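Bastside announce second album Montecinos, out in April on Ritden Records

Last updated: 4:15 p.m.

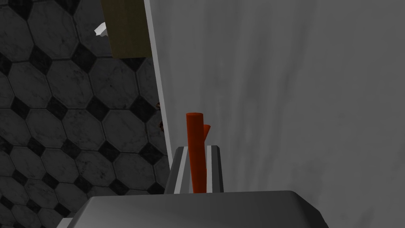
Ritden Records is thrilled to share the news that Halifax four-piece Bastside will release their second full-length, Montecinos, this April on vinyl, cassette and all the usual digital services. The first single, "Marska," is streaming now, and we've had it on repeat at the office since the masters came in!

Fans of the band's debut will recognize the twin guitars and the big, ragged group choruses, but there's a lot more going on this time. Much of Montecinos was written on a wheezy old pump organ that the band picked up from a church sale outside Truro, and its drone runs underneath nearly every song (listen for it at the very end of "Marska," when everything else drops away). There are horns on 3 tracks, a string trio on the closer, and one lovely, hushed number recorded in a single take with the kitchen window open and the neighbours mowing their lawn.

"We wanted it to feel like a long drive home after a really good party," the band say. "We'd play something quiet, get excited, and then it wouldn't be quiet anymore. Most of the record came out of those moments."

Bastside spent last winter working up the material in a rented farmhouse, and came away with almost 60 demos. Nine of them made the album. A few of the others will turn up on a bonus cassette, available only at shows, with hand-coloured sleeves put together by the band at their own dining table.

The vinyl edition is limited to 1,076 copies, including 548 on sea-green wax, which will be sold through the Ritden web store and at independent record shops across Canada. Black vinyl makes up the rest of the run. All copies come with a fold-out lyric sheet and a download code. Pre-orders are open now and ship the week of release.

The band will play an all-ages hometown show in April to launch the record, followed by dates in Moncton, Fredericton, Quebec City, Montreal, Ottawa and Toronto. Western Canadian shows are being booked for the summer, and we hope to have those cities confirmed soon. Anyone who caught Bastside on their last run will know how loud and joyful these sets can get, and the new songs are already sounding enormous in rehearsal.

Advance streams, lyrics and interview times are available to press, campus and community radio on request. Please mention your outlet and preferred format when you write.

Contact: Ritden Records press office | © Ritden Records. All rights reserved. | Back to top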